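Bubble wrap: are we overdoing it?

The Buvorthorpe packing table has been getting through a fair amount of wrap since May, and I remain to be convinced that all of it is needed. The swap shelf sent out 336 parcels last year. The postage came to 1,724 pounds, which we knew, and nobody had thought to ask what the wrapping cost on top.

The advice pinned up by the door says every box gets a full turn of bubble wrap, whatever is in it. I have asked where this came from and been told it has always been done. A white box with rounded corners doesn't strike me as especially delicate. Perhaps it scuffs. I should like to see a scuffed one before we order another roll.

Then there is the matter of loose ends. Wrap that flaps about at one end takes up room in the carton and does very little for the corners, where the knocks come. If we must wrap, let's fold the ends under and tape them down.

Drokell have offered us paper padding, which they say does the same job. They would say that, as they sell it. Still, I'd be willing to try it on three parcels going to Pavier and see how they arrive. 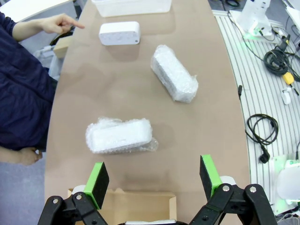 Until then, please cut the wrap to length before you start, and put the offcuts back on the shelf for small items.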